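May 10, 2019

Video notes, Farnitz edit, export tests.

Zoi Zervas sent over the Plela preset pack again with the claim that it halves upload size "with no visible loss." I have heard that before. Ran the same clip through it on the Economou machine, once with their web preset and once with our own plain settings, same length, same audio track.
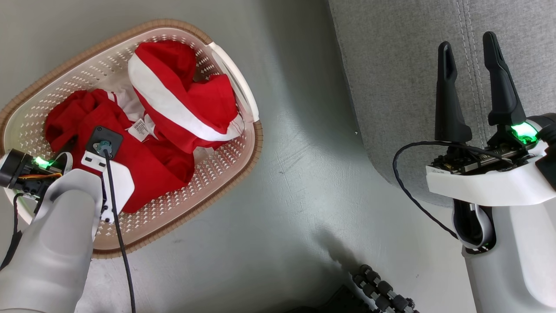 Size first. Plela came out at 14 MB and ours at 79, so the drop is real and then some. I don't buy the rest of it. Skin tones held up, titles held up, but anything strongly red went to mush at the borders. Think of red clothing with a broad white stripe across it, like the top piece in the laundry basket: the line where red meets white is what the preset smears, and a small care label with dark print would be gone by the second pass. Played it at full size on two monitors to be sure I wasn't seeing things. Same smear on both.

My guess is they throw away most of the color detail and keep the brightness, then judge the result on gray office footage. Their sample reel has hardly any red in it. Draw your own conclusions. 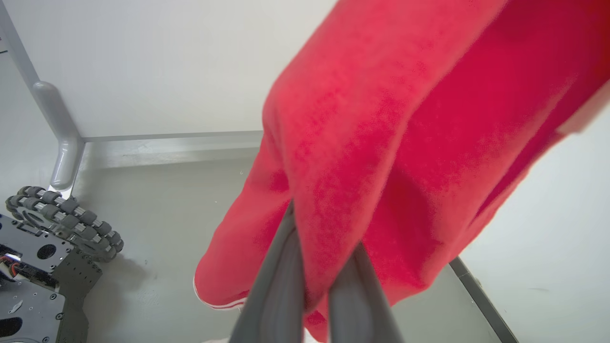 Also tried the 60 fps option. It plays, but the sound drifts late by the end of the clip, around 5 frames. Zoi says that's the player. Maybe. Ours doesn't drift in the same player, so I'd want to see it happen somewhere else before I blame that.

The "smart sharpen" box does something, I'll give it that — mostly halos on the titles. Left it off for the remaining runs.

To do:
Rerun with color detail set to full, if the preset even lets you change it.
Ask Plela what footage they tested on. They promised an answer last August and I'm still waiting.
Check the drift on the Zultisbridge laptop.

Until then the Farnitz cut goes out with our settings, big file and all. Zoi disagrees and can write her own entry.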